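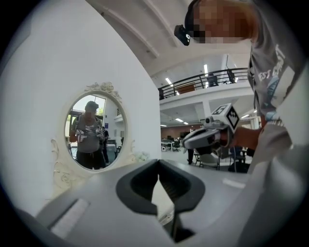 *Hand-held grippers at the oval mirror, with the desks below the mezzanine behind.*

The kit at Pallow has 17 cables, and the one that fails is always the one under the tape. Setting up a pair of Olton grippers should take eight minutes, according to the laminated card. The card was written by somebody who has never looked for the tape.

Mornings start with the marker cubes. Each gripper carries one on its back, white with black squares, and the tracking software is fussier about them than any sommelier. A thumbprint is tolerated. A scuffed corner gets the whole cube pulled off and swapped, and the new one has to be measured in again before anybody is allowed to pick anything up.

Then come the jaws. The black pads wear at the tip first, where the fingers meet, and the workshop keeps the old ones in an ice cream tub labelled GOOD? – a filing system that has survived two audits. A fresh pair is pressed on by hand, the jaw is opened and closed until it stops squeaking, and the travel is written in the log. Pair 143 is in there under "sulks when cold".

The wearer gets the harness, a head-mounted unit and a gripper for each hand, and is walked to the mirror. It has scrolls and a bow on top and would suit a wedding venue. It also does the job better than the calibration stand, a tripod affair called the Strand that cost a good deal more and now holds coats. Standing in front of the glass, the wearer can see both cubes at chest height and tell at once if one has been fitted a quarter-turn out. It happens more than the log admits.

Humo, the program that stitches it all together, wants the two grippers held still, then moved slowly, then held still again. It reports its feelings by number. The popular one is error 1026, which the manual describes as "unexpected condition" and the floor describes in other terms. The cure is to reseat the left-hand plug, restart and look away while it loads.

Repairs wait until four o'clock, when the batteries are flat anyway. Shells come apart with one small hex key, of which the building owns several and can find one. Lint is the usual culprit in the slides, followed by biscuit. A soft brush, a dab of dry lubricant, and the gripper goes back on its charger with a strip of green tape, or red if it needs another look in the morning.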